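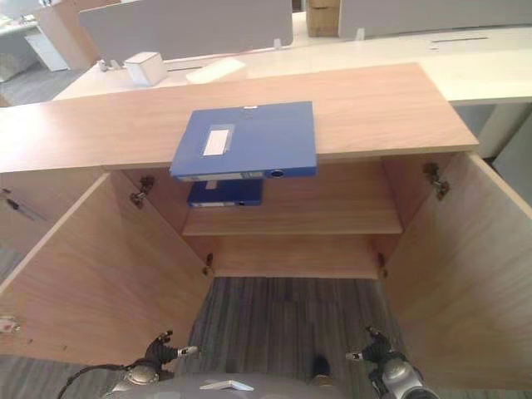

Ekua Ackah wrote in to say that her shelves sag in the middle no matter what she puts on them, and she wanted to know if flipping them over does any good. It does, for a while. A particleboard shelf that has bowed down a little will flatten out again if you turn it upside down and load it the same way. Then it starts bowing in the other direction. Turn it every December when you clean out the old papers and you can get years more out of it.

Paper is heavier than people expect. A full file box weighs more than a row of paperbacks the same width, and it sits on the shelf all year without moving. A few things that help:

Put the heaviest boxes at the ends, close to the side panels. The light ones go in the middle.

Check the shelf pins. Plastic pins shear off without much warning. Metal ones cost very little, and a bag of 20 will do several cabinets. Take an old pin to the store with you so you get the right diameter.

If the span is more than 80 cm, add a support. A strip of hardwood glued and screwed under the front edge stiffens the shelf a lot and hardly shows. Predrill the holes. Keep the screws short enough that they don't come through the top.

Doors that won't line up

Most cabinet doors hang on cup hinges with two or three adjusting screws. The one nearer the door moves it left and right. The one at the back, on most makes, moves it in and out. Height is set by loosening the screws on the mounting plate. Turn a half turn at a time and close the door after each one to look at the gap. Do both hinges on a door before you touch the other door.

If a screw just spins, the hole is stripped. Take the screw out, pack the hole with wooden toothpicks and wood glue, let it dry overnight, cut it flush and put the screw back in. I have a Kovholm cabinet in the hall that I fixed this way and it has not come loose since.

Before blaming the hinges, put a level on top of the cabinet. Ute Gerlach spent an evening on hers and then found one foot was sitting on the edge of a rug. A thin shim under the low corner may be all you need — with the cabinet unloaded first.

Labels that stay on

Wipe the plastic with rubbing alcohol and let it dry before you stick anything to it. Write on the label before you apply it. Pencil lasts longer than most felt pens and can be changed when the contents change. Put the year first, then the subject.

Old labels come off with a hair dryer on low. Hold it there for 10 seconds, lift a corner, and pull slowly. Any glue left behind will rub off with a little cooking oil. Wash the oil off with dish soap or the new label won't stick either.

Musty smell

Leave the doors open for a day in dry weather and wipe the inside with a cloth that is barely damp. Keep the cabinet an inch or so off an outside wall.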